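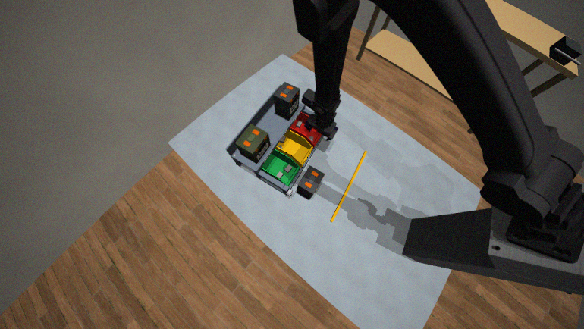 Esben Bundgaard writes that last month's advice on planning padding was wrong for packed trays: with 3 mm of padding on every object, his planner refused every grasp in a row of close-fitting containers, and with the padding off it scraped the neighbor each time it went down. He asks for a setting in between.

A single number in between will not fix it. Padding should depend on the phase of the move. Keep the full value for the carry and the approach. At the pregrasp pose, switch to a second collision matrix in which the fingers may touch the target and may come close to its direct neighbors, and everything else stays as it was. In Skeltemberg the matrix is set per segment in the task file. If your planner only accepts one matrix per request, split the pick into separate requests and check that the end joint state of one is passed as the start state of the next. Reading the start state from the arm again between requests adds a small mismatch, and some planners will reject it as out of tolerance.

More bench tips for tray work in simulation and on the real arm follow, in no special order.

Tray frame
Store slot poses in the tray frame and never in the base frame. The tray gets bumped, turned, or swapped, and one transform is easier to correct than a list of slots. This holds in the simulator too, where the tray is likely to be set down at a slant on purpose. Place the origin at an inside corner of the tray floor. The rim is a poor reference; it has thickness, and two people will measure to different sides of it.

Rims
Model the rims as separate thin boxes. A tray entered as one solid block makes the planner stay above rim height everywhere, and low parts become unreachable. A convex hull of the tray mesh has the same fault and is harder to spot, as the display usually shows the visual mesh while the checker uses the hull. Turn on the collision view before blaming the planner.

Sloped lids
Top grasps on house-shaped containers fail more often from the grasp point than from the pose. If the point comes from the centroid of the visible cloud, a sloped lid pulls it toward whichever face the camera sees best. Fit the side walls first, take the center between them, and use the lid only for height. For the finger direction, close across the walls that have free space beside them. Where containers stand in a line, the open sides are normally the ones that face away from the row.

Order of removal
Take from the ends of a row inward. A simple score works: count the free finger sides for each object, subtract a penalty for each neighbor higher than the target, and pick the best. Recompute after every pick. A fixed order looks fine until something shifts, and after that it sends the fingers to a place where the last pick dragged a neighbor.

Objects that overhang the rim
Treat an object as inside the tray only if its footprint is inside, not its center. The center test passes a box that sits partly over the rim, and the next routine that slides the tray will plan as though the box were clear. Give overhanging objects their own state in the task file. At our bench it is called "edge" and it always goes to the front of the queue.

Thin rods on a mat
A rod lying flat is a hard case for plane removal. With the plane threshold set for boxes, the rod goes out with the mat. Run a second pass with color on the points just above the plane, fit a line, and require a minimum length. Grasp near the middle and close at right angles to the line. The two ends are interchangeable for picking, so tell the planner that a wrist turned by half a revolution is also acceptable. This frees up a good many wrist solutions that would otherwise be thrown away.

Shadows
If you segment by color, render with shadows on. Masks tuned under flat light tend to break along the arm's own shadow, which moves with the arm and so looks like a random fault in the log. Depth is not affected in simulation and is only slightly affected on most real sensors. Where both are available, let depth decide the outline and color decide the label.

Contact settings
Snug objects in a tray will creep or jitter when the step is too long. In Drillau, leave the scene alone for 200 steps before recording the start poses. If anything still moves at that point, shorten the step before touching friction. Raising friction hides the creep, and then the grasp tests pass in simulation and slip on the bench. Check also that no two collision shapes overlap at load. An overlap of a hair is enough to push a light box up against the rim.

Seeds
Write the random seed into the log line of every run, along with the planner version and the name of the collision matrix. Our two worst failures last winter were seeds 2149 and 2991. The first was a wrist flip during the carry and the second was a finger caught on a rim. Both are kept as regression tests and run before any change to the task file is merged. Keep failures by seed and not by video; a video cannot be stepped through with the contact view on.

Gripper timing
Wait for the gripper's settled flag and not for a fixed delay. If the driver has no such flag, as with the older Ingvarsson units on our shelf, compare finger width over several readings and go on when the change drops below the sensor noise. Set a timeout, and on timeout open the fingers and retreat straight up along the approach line. Do not plan a fresh retreat from inside the tray.

Naming
Name objects by type and slot, not by color alone. Two dark boxes of different size will end up as "black" and "black2", and the numbers will swap when the scene is reloaded.

To Esben's other question, on whether the retreat needs its own matrix: yes. Attach the object to the gripper first, allow contact between it and its old neighbors for the first part of the lift, and restore full padding once its lowest point is above the rim. Readers with a different order of steps that works on packed trays may send the task file, with the seed.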